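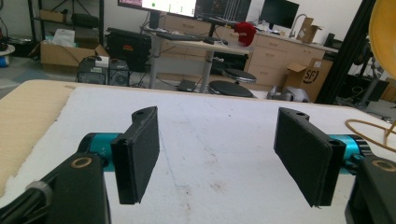

Chapter 6
Organized Interests and the Local Agenda

6.1 The problem of attribution

When a city council changes its position on a bill, observers tend to look for the group that caused the change. The search usually ends at the group that was most visible. Visibility is a poor measure of influence. An organization that holds rallies and issues statements leaves a large public record, while one that supplies draft language to a council aide may leave none. A student who works only from the public record will overstate the first and miss the second.

This chapter treats influence as a claim that has to be supported by evidence. Three kinds of evidence are used: access, meaning documented contact between a group and an official; text, meaning overlap between a group's proposals and the measure adopted; and timing, meaning the order in which positions were taken. Each can mislead when used alone. Access may show only that an official is polite. Text may be shared because both parties copied from a third. Timing may reflect the council calendar and nothing else.

6.2 Terms

An interest group is an organization that seeks to affect public decisions without running candidates under its own name. A coalition is an agreement among two or more such groups to act together on a stated matter. Coalitions in local politics are often short. Many are dissolved once a vote is taken, and their records pass to whichever member kept the mailing list.

A front group is an organization whose public name hides its main sponsor. The term is used loosely in political argument, and in this book it is applied only where the sponsor supplies most of the funds and the name gives no sign of it. A group that lists its donors is not a front group, however narrow its donor base.

6.3 The Fesdale transit levy

The main case in this chapter is the Fesdale transit levy. The council received 633 written comments during the comment period. Mohsin Minhas, whose coding scheme is reproduced in the appendix to this chapter, sorted them by source and by wording. Of the total, 315 used one of two form letters. The first was circulated by the Gastow Riders League, which favored the levy, and the second by the Lorerier Property Association, which opposed it.

Press coverage treated the form letters as the center of the dispute. The council's own working papers suggest otherwise. A staff memo written in February cites 48 comments by number, and 38 of these were individually written. Most came from small business owners on the Illés Street corridor - a group with no formal organization at that time. The exemption added to the final ordinance follows their request closely.

The memo does not prove that the individual letters decided the outcome. Staff may have chosen them to support a position already held. Section 6.5 returns to this point and sets out a test based on earlier drafts of the ordinance.

6.4 Sources and their limits

Lobbying registers are the usual starting point. Their coverage depends on local law, and many cities exempt unpaid advocates or contacts below a set number of hours. Meeting calendars fill part of the gap, although entries are often vague ("community call") and may be edited later. Interviews add detail but tend to favor the person interviewed. Where two sources conflict, the case studies below report both and state which one the analysis relies on.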